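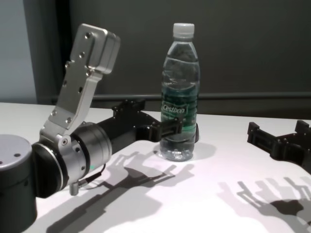

Brullen Gets New White Tables and a Drinking Water Point

November 20, 2025

The shared work building Brullen has finished changing the tables in its workrooms, and from this week there is also bottled drinking water for everybody who works or visits there. The tables were ordered in September from the furniture company Ramemix. All 40 of them are now in use on both floors.

The old tables had dark brown tops. Tenants complained for a long time that small parts and black cables were difficult to find on them, especially in the evening. The new tops are white and smooth, and they can be cleaned with a damp cloth. Uliana Kushnir, who manages the building for the company Pluneck, said that the color was the first wish of almost every tenant.

"We asked people what they want, and we expected that they would speak about chairs," Kushnir said. "But they spoke about the tables and about water. In the north rooms you must walk down the stairs to the kitchen for one glass, and then you carry it back full."

The water is a separate matter from the furniture, but it was decided in the same meeting. Pluneck ordered 1,170 bottles for the first period. They are kept in the storage room next to the stairs, and a smaller number is brought up every morning to the shelf on the second floor.

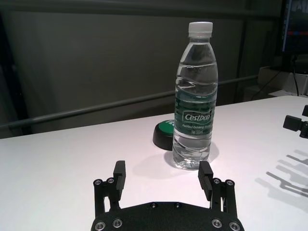 The Cestbon bottles on the tables hold 555 ml and have a screw cap. Tenants may take them to their workplace, but the building asks that the cap is always closed again when the bottle stands near to equipment or papers. Open cups are still allowed only in the kitchen and in the Li room on the first floor, where the lunch tables are.

Around 125 people come to Brullen on a normal working day. Kushnir said she does not know yet how long the first delivery will be enough for them. The next order will be made when 60 bottles are left in the storage room.

Empty bottles should go in the blue bins, which were placed at both exits – not in the paper boxes under the stairs, as happened on the first day. Tenants are also asked to take off the labels if they have time for it.

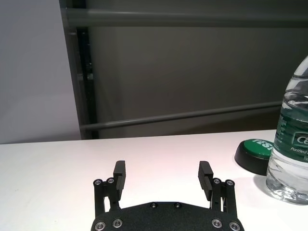
One of the new white tabletops at Brullen.

Some of the old tables are still in good condition and will be given away. They can be seen in the yard behind the building during office hours, and people who want one have to arrange the transport themselves. Requests for more water or for a change of table place can be left at the Pluneck desk by the main entrance.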